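Backrest sling sagging, replace or re-tension?
Forum: Manual chairs, repairs and upholstery 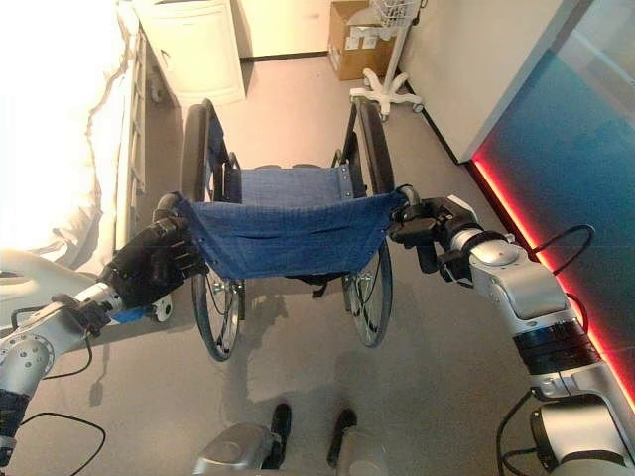 kokton_b
The chair is a folding model bought second-hand in June and used mostly for transfers and short trips. I want to know whether the back sling is due for replacement. Upholstery is dark blue woven fabric, riveted at the edges. It sags slightly in the middle and has a horizontal crease across the full width. The seat sling is the same material and I have no complaint about it. User weight 72 kg.
Bontu Assefa

raltov
Measure it. Lay a straight edge across the two uprights and take the depth at the centre with the chair open and unoccupied. I replace at 10 mm. Also check the fabric round each rivet for elongated holes, front and back.

kokton_b
8 mm unoccupied. Holes look round.

spoke207
Then leave it alone. A sling back is meant to have some give, and the crease will be from folding. I have had one like that for years.

raltov
Disagree in part. A fold crease on a cross-brace chair normally runs vertically, as the sides come together. A horizontal one suggests the fabric is bearing on something, or was stored with the back bent over. Feel along it for thinned threads.

Ekrem Sezer
Agree with raltov on the crease, not on the 10 mm. Depth depends on back width, so one figure for all chairs is no use. If you do replace it, drill the rivet heads out at low speed and stop before you reach the tube. Do not lever them. Hegedűs sell a blank sling with unpunched edges, so you can mark the holes from the old one.

spoke207
Drilling out sound rivets for 8 mm of sag is a waste of an afternoon.

kokton_b
No thin threads along the crease. I will leave it and measure again in 2 months. Does anyone have the rivet size, in case?

Ekrem Sezer
Measure the shank once one is out. They vary between makers.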